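Making and finishing painted wooden blocks

By Stelios Kouris

These instructions cover a plain set of painted hardwood blocks for a table or bench, from rough stock to final coat. The same steps suit cubes and longer rectangular pieces. Allow two evenings for cutting and sanding, then leave the paint to cure before the blocks go into regular use.

A green block in both views.

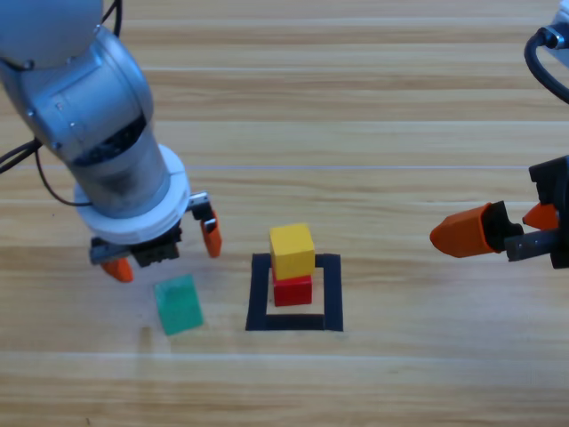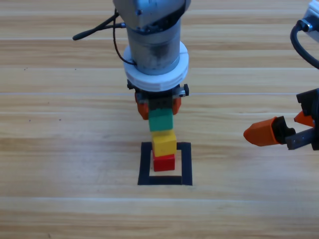

What you need

Square hardwood stock, dry and straight
Fine-toothed mitre saw or a hand saw with a mitre box
Stop block and one clamp
Combination square
Abrasive paper, 120, 180 and 240 grit
A flat sheet of glass or MDF to sand on
Water-based primer and matte enamel in your chosen colour
Foam roller, narrow
Tack cloth

Choosing the stock

Beech and maple both take paint well. Avoid open-grained timber such as oak, which needs filling before it will give an even matte face. Softwood is cheaper but its corners bruise quickly. Check each length with the square on two adjoining faces. If it is out of square by more than the thickness of a pencil line, plane it before cutting. An error in the stock carries through to every block.

Leave the timber in the room where it will be worked for a week. I buy mine from the offcut bin at Begay, where the lengths are short and the moisture content varies a good deal from piece to piece.

Cutting

1. Trim one end of the stock square.

2. Measure the width of the stock with the square. For a cube, set the stop block at that same distance from the blade. For a rectangular piece, double it and add the width of one saw cut if you want a single long block to match two cubes with a joint between them.

3. Cut with the stock hard against the fence. Wait for the blade to stop before lifting it. Never hold a short offcut by hand near the blade; use a clamp or a push block.

4. Check the first cube on all faces before cutting the rest. Reset the fence to 90 degrees if the end faces are off.

5. Mark any block with a knot or split end and put it aside for testing paint.

Sanding

6. Fix a sheet of 120 grit to the flat board. Move the block over the paper, keeping even pressure over the middle of the face. Sanding with loose paper in the hand rounds the faces.

7. Repeat with 180 grit on all faces.

8. Break each edge with two light strokes of 180 grit at 45 degrees. Paint pulls away from a sharp edge and chips there first.

9. Finish with 240 grit, then wipe with the tack cloth. End grain will need twice as many strokes as the long faces.

Painting

10. Prime three adjoining faces and stand the block on a dry one. When the primer is touch dry, turn it and prime the rest.

11. Sand the primer lightly with 240 grit. Water-based primer raises the grain, and the end faces will feel rough.

12. Roll on the first colour coat thinly. A thick coat pools at the lower edges and leaves a ridge, so two thin coats are better.

13. Leave overnight, then apply the second coat. I use Uvia matte enamel. Most matte enamels take longer to harden than the tin suggests in January humidity.

14. Store the blocks apart until fully cured. Fresh enamel faces will stick together under light pressure.

Touching up

Chips on corners can be filled with a drop of the same paint on a cocktail stick. For a scraped face, sand the whole face back to primer and recoat it. A patch in the middle of a matte face always dries to a different sheen.

Related pages

Squaring small stock with a bench hook
Mitre box set-up and fence checks
Filling open grain before painting
The Trerkmont sanding board, full plans
Novoneck stop block: fitting notes
Matte or satin for small wooden parts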